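Flulden – Kleinkram auf dem Holztisch
Liesmich zur Sammlung, Stand 10. März 2020

Schön, dass ihr euch die Zeit nehmt, vor dem Herunterladen kurz hier hereinzulesen! Flulden ist eine Sammlung von Aufnahmen kleiner Alltagsdinge, die auf einem Tisch liegen: Ohrhörer, Knöpfe, Schlüssel, Büroklammern, Münzen, einzelne Schrauben, eben alles, was sich am Abend aus den Hosentaschen auf der Tischplatte einfindet und am nächsten Morgen gesucht wird. Entstanden ist sie im Anschluss an unsere ältere Sammlung Proston, in der es um größere Haushaltssachen ging (Tassen, Bürsten, Dosen) und in der die kleinen Dinge immer ein wenig zu kurz kamen.

Inhalt

Die Sammlung umfasst 99 Aufnahmereihen, verteilt auf 15 Arten von Gegenständen. Zu jeder Reihe gehören die Bilder selbst und eine kleine Textdatei, in der steht, welcher Gegenstand gemeint ist, welcher Tisch verwendet wurde und ob uns beim Durchsehen etwas aufgefallen ist. Diese Bemerkungen sind von Hand geschrieben und manchmal etwas ausführlich geraten, aber wir wollten sie nicht kürzen, weil gerade darin oft das Nützlichste steht.

Ordner

bilder – die Aufnahmen, nach Reihen sortiert
notizen – eine Textdatei je Reihe
listen – Übersicht der Gegenstände und der Tische
alt – Reihen, die wir ersetzt haben, aber nicht wegwerfen mochten

Die Tische

Wir haben 2 Tische benutzt, in den Listen heißen sie Pikadberg und Costigan. Beide sind gebraucht, beide haben ein Leben hinter sich, und beide haben wir bewusst nicht abgeschliffen. Wer mit den Bildern arbeitet, sollte also mit Maserung, Macken, Kratzern und Glanzstellen rechnen. Gerade eine lebhafte Maserung kann ganz schön ablenken: Eine geschwungene dunkle Linie im Holz hat in der Verkleinerung schon mancher von uns für ein Stück Kabel gehalten, und helle Flecken sahen beim ersten Durchgang gern einmal nach Papierschnipseln aus.

Zu den Ohrhörern

Kabellose Ohrhörer sind uns besonders ans Herz gewachsen, auch wenn sie die meiste Arbeit gemacht haben. Sie sind klein und rundlich, und helle Gehäuse nehmen gern die Farbe ihrer Umgebung an. Ein heller Hörer auf honigfarbenem Holz kann auf dem Bild beinahe rosa wirken, während das Ende des Stiels bläulich weiß leuchtet. Bitte korrigiert solche Farbtöne nicht vorschnell weg! In den Notizen tragen wir unter »Farbe« ein, was auf dem Bild zu sehen ist. Kopf und Stiel werden zusammen als ein Gegenstand geführt, auch wenn ein Teil davon verdeckt ist. Linker und rechter Hörer bekommen keine eigene Bezeichnung, dafür war uns die Zuordnung in zu vielen Fällen unsicher.

Bekannte Schwächen

Im Ordner listen stehen bei den Münzen noch zwei verschiedene Schreibweisen nebeneinander, das räumen wir bis August auf. Manche Bilder sind im Vordergrund leicht unscharf. Spiegelndes Licht auf der Tischplatte kommt häufig vor und ist in den Notizen nicht immer vermerkt. Kleine helle Stellen neben einem Gegenstand haben wir nur dann benannt, wenn wir uns einig waren, was es ist; sonst steht dort schlicht »heller Fleck«.

Nutzung

Ihr dürft die Sammlung für Unterricht und Forschung frei verwenden und weitergeben, solange dieses Liesmich dabeibleibt. Über Hinweise auf Fehler in den Notizen freuen wir uns sehr, am liebsten mit Reihennummer und einem kurzen Satz dazu.

Beispielbild

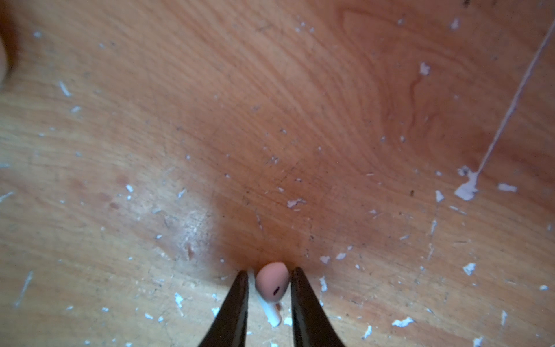 Kabelloser Ohrhörer mit weißem Stiel auf gemasertem, honigfarbenem Holz, links darüber eine Glanzstelle.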